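Folding and Sorting at Home: Frequently Asked Questions
Ernstead Household Guides
Last revised 12/15/18

Can I fold on a bed, or do I need a table?
A bed is adequate. Pull the cover tight first. Wrinkles in the cover transfer to thin cotton under hand pressure. Stand on the long side and keep pillows out of the working area.

Which way should a T-shirt face at the start?
Either way works, provided the whole load is done the same way. Face up lets you check the print and collar for marks before the shirt goes into storage. Face down leaves the print outermost after folding.
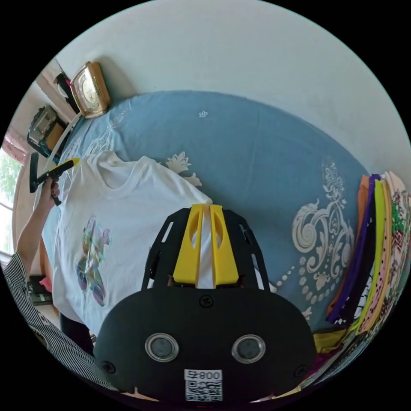
Smooth from the collar toward the hem, then outward to the side seams. Pick up the fabric at the side or hem. Lifting by the collar stretches the ribbing over time.

How many folds does a T-shirt need?
The Steltton method uses 2 side folds, then halves or thirds across the body depending on shelf depth. Sleeves are turned back over the side folds so they stay inside the finished rectangle.

Will folding damage a printed design?
Flexible prints tolerate it. Thick or rubbery prints can crack along a hard crease, so place the folds outside the printed area where possible. Do not press these shirts under a heavy stack.

How high can a stack be?
Stop when it leans. On a mattress this happens sooner than on a shelf. Start a second pile and put knitwear there, as it compresses under weight and makes anything above it unstable. 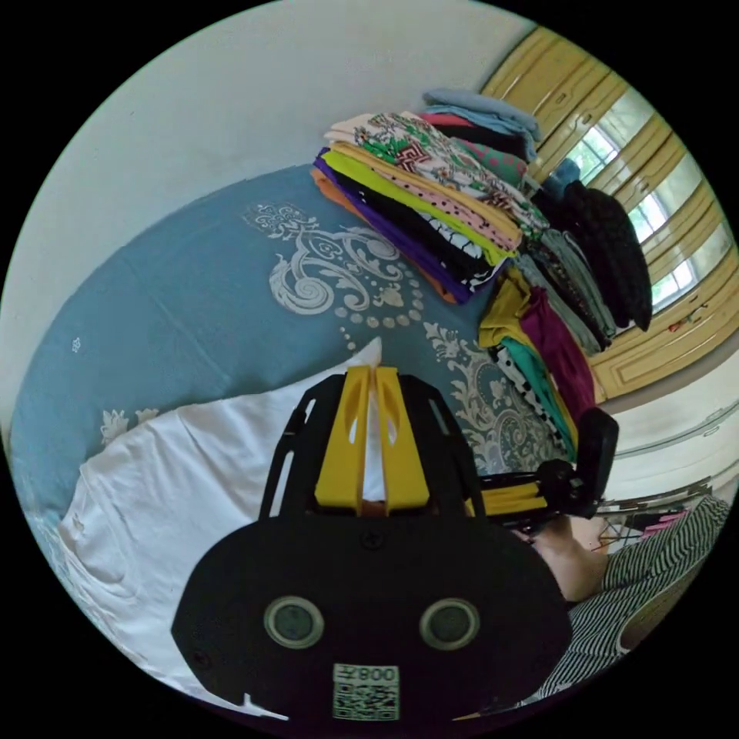 Colour order is optional. Sorting by garment type gives more even piles, and similar sizes stack squarely. Small items go on top or in a drawer.

What should be hung instead?
Woven shirts, lined garments and anything with pleats. Heavy knits should be folded, as hangers distort the shoulders.

Does the method suit shallow shelves?
Yes. Use thirds. Readers in Plarnthorpe with the older Pintér wardrobes should measure the shelf before choosing a fold width.

Who maintains this page?
Hipólito Troncoso. Corrections are reviewed each August.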